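Print this article | E-mail this article

Vitale Adds Automated Handling at Bumley Packing Center

Apr 26, 2018

BUMLEY – Vitale, the housewares and gift supplier, has begun using robotic arms on part of the packing floor at its Bumley center, the company announced this week. The arms, supplied by Paven, move baskets and other light containers from the receiving tables to the packing benches, a task that until this month was done entirely by hand.

The change affects 16 employees on the day and evening shifts. According to the company, no positions will be eliminated. Fourteen of those employees have moved to inspection, order checking and bench supervision, and the other two have transferred to the returns department at their own request. Rates of pay are unchanged for all 16, and shift times will remain as they are through the end of the summer season.

"Our people were lifting and turning the same kinds of goods all day, and the complaints we heard most often concerned wrists and shoulders," said Anahera Hollis, operations manager at the Bumley center. "We wanted the lifting to go to the machines and the judgment to stay with the staff. Whether a basket is fit to send to a customer is still decided by a person."

Woven goods were chosen for the first stage at the request of the packing staff, who regard them as among the more awkward items in the catalog. Rims and corners differ slightly from piece to piece, and a grip that suits one basket may slip on the next. Each arm carries a small camera close to the gripper, which the system uses to find an edge before it attempts a lift.

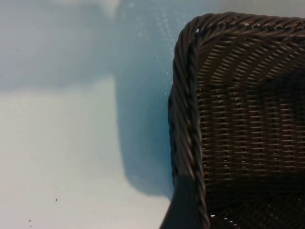 Training and New Duties

Employees assigned to the automated benches complete a two-day course covering safe approach, stopping and restarting the arms, and the reporting of missed or dropped items. A Paven technician will remain on site during the first weeks of operation. Staff may stop any arm at any time without asking a supervisor, and stoppages are not counted against individual output.

Inspection has become a separate job for the first time. Inspectors check each piece for broken strands, loose weave and dust before it is wrapped, and they may send items back to the supplier on their own authority. Previously, packers made these checks between lifts, and the company acknowledges that they were often hurried at busy times of the year.

Some employees have raised concerns about the pace of work, as well as the noise near the benches. Ms. Hollis said that the speed of the arms has been set below their rated limit and will not be raised without consulting both shifts. Floor mats and an additional break area are also planned.

The arms are expected to handle up to 200 items per shift in the first stage. A second stage, covering the Trinero line of storage goods, will be considered once the results have been discussed with employees. The Bumley center ships more than 1000 orders in a typical week.

Print this article | E-mail this article

Related Items

Vitale Extends Evening Shift at Bumley
Paven Opens Service Office for Packing Customers
Trinero Storage Line Moves to New Warehouse
Bumley Employers Meet on Workplace Lifting Injuries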